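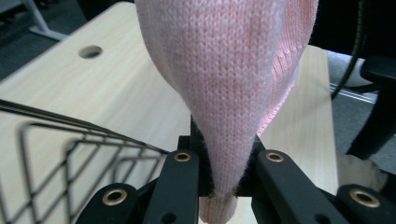
Pink knit held between the two fingers, next to the wire basket.

Knitwear faults on the Clarnen sorting bench: your questions

What went wrong?
In May the gripper kept its hold on a knit after the release command. Finn Buschmann pulled the garment by hand, the fingers closed another step, and he got a pinched thumb. No broken skin, but the stop button was out of his reach.

Was it a software bug?
So the supplier says. Enus sent a patch and called the matter closed. I have my doubts. We ran 1442 picks on the patched version and logged 29 late releases, nearly all on soft knits. Woven shirts gave us two.

Then what is the cause?
We don't know yet. Nele Ehlers suspects fibers collecting at the jaws and fooling the grip reading. It's a fair guess — it is still a guess.

Doesn't cleaning fix it?
It may help. Volker Wegener cleaned the jaws after every 18 picks one afternoon and saw fewer faults. One afternoon proves very little.

Can I free a stuck garment myself?
No. Press stop, switch off the gripper, wait for the light to go out, then open the fingers with the release key. Cut the sweater if you have to.

When will knits go back on the normal schedule?
When somebody shows me a cause. Until then they run only with a second person at the stop button.

Who do I report a fault to?
Anneliese Haberkorn, before you restart. A restart wipes the grip log.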